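**Informe de avance – proyecto Luviseo, manipulación de alimentos en cocina simulada**
Para: Ylva Westerberg, Fundación Boström
De: Tuva Wallin, equipo de simulación, Clomcombe
Fecha: 21/08/2022

Estimada Ylva:

Este periodo ha sido el más movido desde que arrancamos, y también el que más nos ha enseñado. Tuvimos un fallo serio en la campaña de simulación, paramos todo durante nueve días y hemos vuelto con un sistema bastante mejor. Te lo cuento con detalle porque afecta al calendario y a una de las cifras que te adelanté en mayo.

## Qué pasó

La campaña prevista constaba de 2,000 episodios de la tarea de recoger y colocar: el brazo toma una pieza de bollería de la tabla de cortar y la deja en el plato. Al llegar al episodio 1,483 saltó el supervisor de fuerzas, y el proceso se detuvo solo. Hasta ahí, todo como debía ser. Lo malo vino al revisar los registros hacia atrás.

El brazo llevaba tiempo apretando la pinza contra la tabla antes de cerrarla. La fuerza de contacto iba subiendo poco a poco de un episodio al siguiente, siempre por debajo del umbral de parada, y el episodio se daba por bueno si la pieza terminaba en el plato. En la simulación eso no rompe nada. En el brazo físico habría supuesto dedos doblados o, peor todavía, una tabla que sale despedida hacia quien esté al lado.

Encontramos dos causas que se sumaban:

- **Desfase de altura.** Al actualizar el módulo de escenas de Bronero, la superficie de colisión de la tabla quedó unos milímetros por debajo de la superficie visible. El planificador calculaba la bajada con una y el simulador de contacto usaba la otra.
- **Corrección acumulada.** Nuestro controlador guardaba la corrección vertical del episodio anterior y no la ponía a cero al reiniciar. Este error es nuestro y estaba ahí desde la primera versión.

Por separado, ninguna de las dos habría llamado la atención. Juntas producían una deriva lenta que nuestras gráficas de éxito no recogían, y me alegro muchísimo de que apareciera ahora y no con el brazo real encendido.

## Qué episodios se salvan

Repasamos la campaña completa con el criterio de fuerza ya corregido. De los 1,483 episodios ejecutados, 1,116 cumplen y se conservan. El resto se ha retirado del conjunto de entrenamiento, aunque lo guardamos aparte: son ejemplos estupendos de contacto excesivo y ya los estamos usando para ajustar el detector.

La tasa de éxito que te di en mayo queda, por tanto, anulada. Se calculó sin mirar la fuerza, y te pido que no la cites en la memoria anual. Te enviaré la nueva cuando termine la repetición.

## Qué hemos cambiado

El controlador reinicia ahora todas sus correcciones al empezar cada episodio y lo deja anotado en el registro. Antes de lanzar una campaña, una prueba automática baja la pinza sobre cada superficie de apoyo y compara la altura esperada con la del primer contacto; si no coinciden, la campaña no arranca. Y un episodio solo cuenta como éxito si, además de colocar la pieza, se mantiene dentro del límite de fuerza de principio a fin.

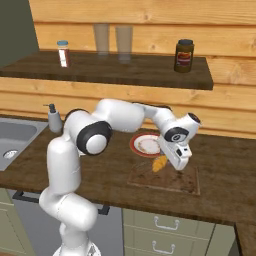

También hemos añadido una alarma de tendencia. El umbral fijo solo detecta golpes, mientras que la alarma nueva mira la evolución a lo largo de cincuenta episodios y avisa cuando la media sube de forma sostenida. La probamos con los registros antiguos y habría avisado cientos de episodios antes de la parada – ¡ver aparecer ese aviso en la pantalla fue el mejor momento del verano!

## Calendario y presupuesto

La repetición, de nuevo con 2,000 episodios, está en marcha. El paso al brazo físico se retrasa cinco semanas. No pedimos fondos adicionales: las horas de cálculo salen de la reserva aprobada, que queda casi agotada, y conviene que lo tengas presente si surge otra parada.

Queda un punto abierto. La prueba de alturas cubre la tabla, el plato y la encimera, pero todavía no el fregadero, y la segunda tarea del plan pasa por ahí. Hasta que esté cubierto no ejecutaremos esa tarea, ni siquiera en simulación.

Por nuestra parte necesitamos dos cosas: tu visto bueno al nuevo calendario y permiso para publicar los episodios retirados junto con el informe del fallo. Creo que a otros equipos les vendrían muy bien, y el trabajo de etiquetado ya está hecho en su mayor parte.

Un saludo,
Tuva Wallin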